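Ruvero

Ruvero is a cold-steeped herbal beverage made from roasted barley, dried lemon myrtle and the skins of wine grapes. It is served without alcohol in restaurants and tasting rooms, usually as an accompaniment to a set menu. The name is applied both to the drink and to the method of preparing it.

Origin

The method was developed at Bundumton, a former citrus-packing town, by the beverage maker Sheila Haworth. Haworth had previously blended tisanes for the restaurant Cabrera, where diners who declined the wine pairing were offered fruit juice. Early batches used fresh grape skins and were unstable, as residual sugar led to fermentation in the bottle. Dried skins were adopted the following August and have been used in all later versions.

Preparation

Barley is roasted to a medium brown colour and cracked coarsely. The standard batch uses 370 grams of barley and 78 grams of dried grape skins to 12 litres of filtered water. Lemon myrtle is added in the final stage of steeping, as prolonged contact gives a medicinal flavour. The liquid is held under refrigeration overnight, strained through cloth and bottled without added sugar.

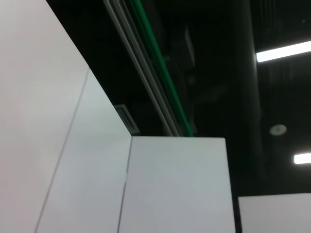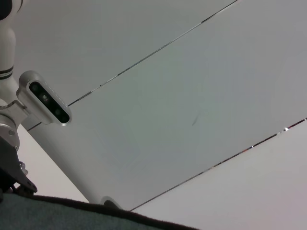
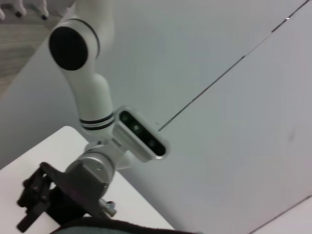
Pale grey and white surfaces with thin seam lines (first and second); white robot arm with black gripper (third).

Fineness of the crack has a marked effect on clarity. Flour left in the grain produces a haze that does not settle, and most makers sieve the barley before steeping. Hard water dulls the colour and suppresses the aroma of the myrtle.

Characteristics

The finished drink is amber to light copper, with moderate tannin and low acidity. Its tannin is derived mainly from the grape skins. Tasters commonly note toast, citrus peel and dried fig. It is poured in 300 millilitre carafes at cellar temperature; over-chilling is considered a fault in service.

Variants

Greltero is a darker form in which part of the barley is replaced by roasted chicory root. It is more bitter and is generally paired with braised meats or aged cheese. A carbonated version was sold for one season at Cabrera and withdrawn, the added gas having made the tannin taste harsh.

See also

Barley tea
Lemon myrtle
Non-alcoholic pairing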